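ok thread on doing the citizenship paperwork yourself bc 5 people have asked me now. Grandmother born in Bragança, me born in Hamilton, Ontario. Long one, grab a coffee

1/ get the birth record FIRST. before the forms, before you pay anyone. I did it backwards and lost the whole winter

2/ parish books and civil registry are two different offices. if she was born before the civil one got going in her village you're writing to the district archive. They do answer email. Slowly. Be polite, put the godparents' names in if you have them

3/ spelling. my family has 13 versions of one surname, incl. one that looks like a sneeze. Make a table — document, year, spelling, who signed. The clerk loved the table

4/ most of this happened after 10 pm once the kids were down, so get your desk sorted

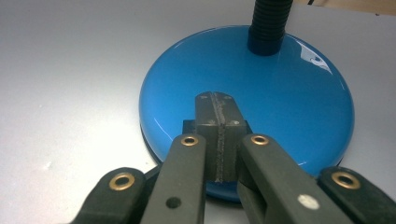

blue lamp. love this colour

5/ translations. Albertina Matos did mine and caught that a marriage date was off by a month on the Canadian side. Would of sunk the file. Pay for a real translator, your cousin doesn't count

6/ apostilles: check if your province does its own before you mail anything to Ottawa. Ontario does. I had the envelope stamped and ready, argh

7/ storage. I used Clostari for scans, fine, free tier is enough. Name files by year first, then person. Do not name them scan_final_2. Ask me how I know

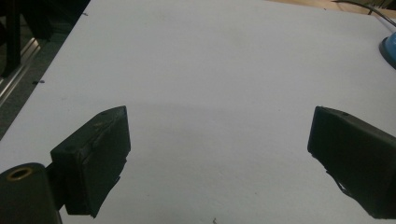
8/ the order of the pile matters more than I figured. Oldest on top, each certificate followed by its translation then its apostille. Do it on a big flat white table like that one if you can, so you can see the whole line of people at once and spot who's missing. I was missing my own dad lol

9/ Zuzanna Kołodziej is doing the Polish version of this and says the archive side is nearly the same but they want way more on military service. she's posting her own thread, go bug her

10/ cheque or money order? neither, consulate here wanted a bank draft. Phone and confirm, it changes

11/ file went in back in January, 30 pages all in. Got a refrence number and nothing since. Will add to this when I hear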